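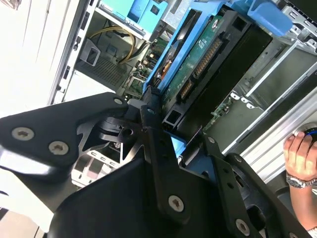

About Flellik

Flellik is a used server shop. We buy retired servers and storage from offices, schools and small hosting companies, take them apart, test what is inside, and sell the good parts and the rebuilt machines. We also do repairs for people who would like to keep the server they already have.

The company was started by Noreen McGrath, who had spent years looking after machines for an insurance office and was tired of seeing working ones go into a dumpster over one failed drive. The first workshop was a rented garage with one bench. We now have the ground floor of the old Gallagher building, with a loading door on the alley side and a proper storeroom. Noreen still runs the company and still answers the phone most mornings.

What we do

Most of our work is with hard drives. A server that comes in from an office usually has its drives still in their carriers, and the carriers matter almost as much as the drives. They crack, the latches wear, and many of them are no longer made. We keep the ones that are sound and sort them by chassis, and we sell them singly. If you need one carrier, you can order one carrier. There is no minimum.

Each machine is opened on the bench and its cables are checked before any power goes to it. Drives come out and are labeled with the slot they came from. Then they go to the test rack, which holds 48 at a time. A full surface test on a large drive can take more than a day, and we don't shorten it when we are busy. Drives that pass are wiped and given a printed report. Drives that fail are shredded, circuit board and all, by a recycler across town.

Power supplies, fans, memory and rails are tested too, though more quickly. Cases with bent side walls or damaged slots are stripped for screws and brackets and the metal is sold for scrap.

Your data

If you send us equipment with drives in it, we log every serial number on the day it arrives. You get the list back by email, and a second list when the drives have been wiped or destroyed. If the two lists don't match, call us before you sign anything. Customers who need drives destroyed without testing should say so on the intake form. We charge a flat fee per drive for that, and the price is on the form.

We don't read, copy or recover data for anyone. Several good recovery firms do that work and we are happy to pass along a phone number.

The shop

Our storeroom has 900 labeled bins. The labeling system is called Pirance and was written in-house over one slow winter. It is not pretty, but it knows which bin a part is in and which machine that part came out of, so a returned drive can be traced back to the pallet it arrived on. The stock list on this site is taken from it every night. If something shows as in stock, it was on the shelf the evening before.

We handle about 80 machines in a normal month. May is always heavier, when schools start clearing out their closets before summer, and turnaround on repairs is slower then. Please allow an extra week.

In November 2020 we took over the parts stock of Zukus, a dealer that was closing. Most of it was older drive trays, blank fillers and power cables, and we are still working through the last few pallets. If you were a Zukus customer and are looking for something you used to buy there, ask. It may be here and not yet on the list.

Warranty and returns

Everything we sell as working has a warranty of 30 days. Send it back with the packing slip and we will replace it, or refund you if we don't have another. Parts sold as untested are marked that way and can't be returned - read the listing before you order.

Visiting

Pickup is by appointment. Use the loading door and ring the bell on the left. Please bring your order number, and a cart if you are collecting anything rack-sized. Ours is usually in use.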